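Frequently asked questions about Pritlow, the arm that takes computers apart

I get more or less the same emails every month, so I am answering them in one place. If your question isn't covered, write to me, and if it's interesting it will end up on this page with your name removed. – Kulap Sukprasert

What is Pritlow?

Pritlow is a robot arm, a bench, a pile of printed gray plastic and a lot of Python, set up in the shared workshop at Trotisham. Its job is to work inside desktop computers: pull a memory module, put it somewhere sensible, pick it up again, put it back. A person with a screwdriver and a podcast does the same thing in under a minute. I am aware of this. My brother-in-law makes sure of it at every family dinner.

Why memory modules?

They're small, cheap and they all go in the same way, and the shop had a box of them that had been in everyone's way for years. I did try starting with cables. Cables are soft and never where you left them, and I gave up after one June that I don't care to discuss.

Is the arm homemade?

No. It's a used Universal Robots arm. Everything homemade is below the wrist or bolted to the bench. People write in disappointed by this, and I understand, but I spent two years building my own arm before Pritlow. Its name was Kongkaew and it could lift an egg carton, provided the eggs were out of it.

What's the bench made of?

Slatted aluminum extrusion. You can clamp anything to it anywhere, so you'll spend the first few weeks moving everything over by one slot and then moving it back. Bolt your fixtures down, write the positions on tape, and don't let anyone "tidy" them.

The computer goes on its side with the panel off, so that the motherboard faces up and the arm can come straight down on it. We tried it standing up once. The arm had to reach in sideways like someone feeling for keys behind a couch, with similar results.
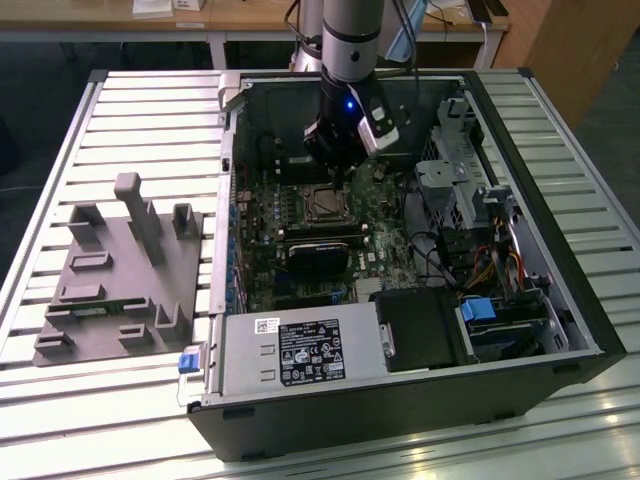 Approach height is the setting I fiddle with most. Too high and any small error in the angle has grown into a real one by the time the fingers get down to the socket. Too low and you're traveling across the board at the level of the capacitors. I have the arm come down to a hover, stop, check the view from the wrist camera, and only then go the rest of the way. The stop costs time. It has also saved at least one motherboard, and I only own so many.

Which computers does it work on?

Dell towers, mostly, because that's what offices throw out. The insides are tidy and the drive cage and power supply stay put. Other brands work if you're willing to measure again from scratch. Somebody from the Misska group asked whether it would do laptops. It would do a laptop once.

What is the gray plastic thing next to the computer?

The fixture plate. It's 3D-printed, with raised blocks and slots, and the slots hold a card in a known place so the gripper can find it without a search party. The plate in use now is version 56. I would like to say that the earlier ones each taught me something, but a good number of them were the same plate with the same mistake, printed again with more confidence.

Can I have the files?

Yes, email me. Print it solid if you can stand the wait, and expect to sand the slots. My printer makes them a hair tight and yours will make them a hair something else.

How do you know where the parts are?

Partly the camera by the gripper, partly the fixture, partly stubbornness. The computer sits against hard stops so it lands in the same spot each time. The camera corrects for whatever is left over. If you skip the stops and trust the camera to do it all, you'll be debugging lighting for the rest of your natural life. We have a window on one side of the shop, and for a while the software had strong opinions about Wednesday afternoons.

Does it ever break anything?

Yes. Next question.

All right, what does it break?

Retaining clips, chiefly. The little latches at the ends of a memory slot are made for thumbs, and a gripper has no idea when it's being rude. I keep the force limit low and let the arm give up early. A failed attempt you can repeat. A snapped latch means going back to the pile for another board.

The other casualty is its own wiring. An arm that bends down into a metal box will drag its cable in after it if you let it.

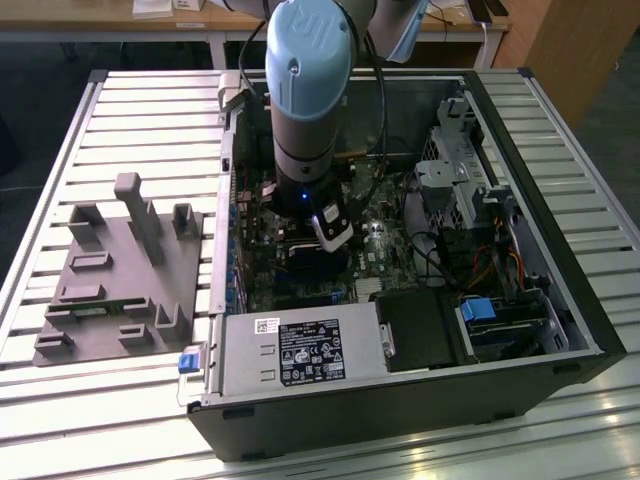
Leave enough slack for the wrist to turn all the way, then secure the cable higher up than seems necessary. Run the whole motion at a crawl with your hand near the stop button and watch the cable the entire time. Everybody watches the gripper. The gripper is fine.

How many times has it run?

1097 logged attempts as I write this, counting the ones I'd prefer not to count. The log doesn't have a column for "my fault," though several people have suggested adding one.

What did it cost?

More than the computers. I don't publish the total, as my household reads this page. I will say that the best thing I bought was a 100-pack of decent bolts, all the same length.

Can I come and see it?

If you're a shop member, yes, most evenings after seven. Keep your coffee off the bench and your sleeves out of the case. If the arm is moving, talk to it all you like but please don't talk to me.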